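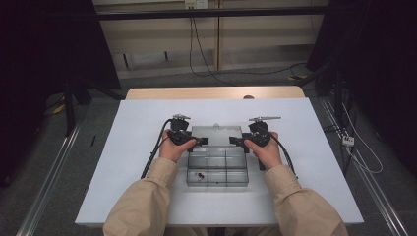

スライド1 仕切り付きの透明ケース、三列二段。手前の左のマスに赤茶色の小さなものがひとつ

(最初の30秒はスライドを出したまま黙っている。それから挨拶)

モヤの月例会で話すのは2回目です。今日の題は「小物ケースは片づけになるのか」。先に言っておくと、私はあまりなると思っていません。会場のどこかにケースをたくさん持っている方がいるはずなので、怒られる前提で話します。

赤茶色のものが何なのかは、後ろの席からだとまず分からないと思います。ビーズくらいの大きさです。ビーズかもしれないし、小さなボルトかもしれない。で、これひとつに対してマスは六つある。ここで会場に聞く。「残りのマス、何を入れますか」。答えが出るまで少し待つ。たぶん「クリップ」「ボタン」あたりが出る。それは要るから入れるのか、マスが空いているから入れるのか、と返す。

(ここで笑いが来なくても先へ進む)

前回、9月の会でシーラ・エントウィッスルさんが「仕切りがあれば物は戻ってくる」と話していました。きれいな話でしたが、私の家では戻ってきません。マストンの仕切りケースを2個買い、ひとつは電池、もうひとつは裁縫道具と決めました。ひと月後には両方に輪ゴムが入っていました。私が入れたんでしょうね、ほかに住んでいる人はいないので。

透明なら中身が見えるから探さなくて済む、という説明も疑っています。透明の板が重なると案外見えません。スライド1でも、奥側の板は曇って見えます。あの向こうに針を一本置かれたら、私は気づかない自信があります。売り場で見るケースは空か、色のはっきりした飴みたいなものが入っているかで、あれで判断してはいけない。

値段の話。ボニトビーの店で400円でした。安い。安いので増えます。高ければ一個で済んだはずです。アビリオ・ロサノさんは引き出し一段を全部これにしたそうで、合計2,000円と聞きました。本人は満足しています。満足しているならいいのですが、中身を聞いたら「まだ決めていない」とのことでした。
(アビリオさんが来ていたら、この段は本人に目で確認してから)

次のスライドへ。形の話をします。

こちらは煙ったような灰色のケースで、ふたは蝶番で開く式。真ん中に長い仕切りが一本通っていて、それと直角に短い仕切りが付いています。短いほうは上の縁が丸い。手前の端も角が丸くなっています。ケースの丸いところは、小さいものを指でかき出すには具合がいい、というのが擁護する側の言い分です。ここは半分だけ認めます。四角い隅に入ったビーズは本当に取れない。ただ、丸くした分だけ入る量は減るわけで、そこは箱の裏には書いてありません。

ふたの縁の、穴の開いた小さなつまみも見てください。半円形の出っ張りです。手持ちの似たケースは、いつもこういうところから駄目になりました。折れるか、白くなるか。留まらなくなったケースは、かばんの中ではただのざるです。買う前に店で何度か開け閉めしてみる。嫌な顔をされたらその店では買わない。

(水を飲む。次は少しゆっくり) 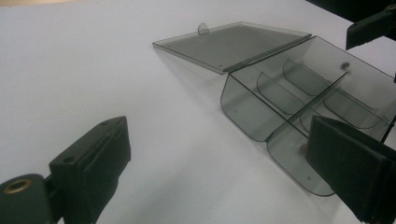

仕切りを買う前にやること

まず中身を全部、白い紙の上に出す。柄のあるテーブルクロスの上ではやらない。前に一度、花柄の上でやって待ち針を見失いました。

種類に分けるのはそのあと。分けてみて、種類が二つか三つしかないなら空き瓶で足ります。ベゴーニャ・クエスタさんはジャムの瓶で9年やっていて、買い足したことがないそうです。見た目は良くない。本人もそう言っています。

ケースを使うなら、マスに名前を付ける。「その他」という名前は禁止。これを許すと翌月には全部「その他」になります。

空いたマスは空けておく。埋めたくなったらふたを閉める。

質疑で出そうなこと

「仕切りが外せるタイプなら?」 ザクトンのものを試しました。外した仕切りの置き場所に困り、結局それ用のケースが要りました。

「子どもの工作用には?」 分かりません。うちに子どもはいないので、ヌーラ・ニ・ヴリーンさんに振る。

時間が余ったら輪ゴムの話をもう一度。余らなければ、次の発表者のラガヴェンドラ・アイエンガーさんにマイクを渡して席に戻る。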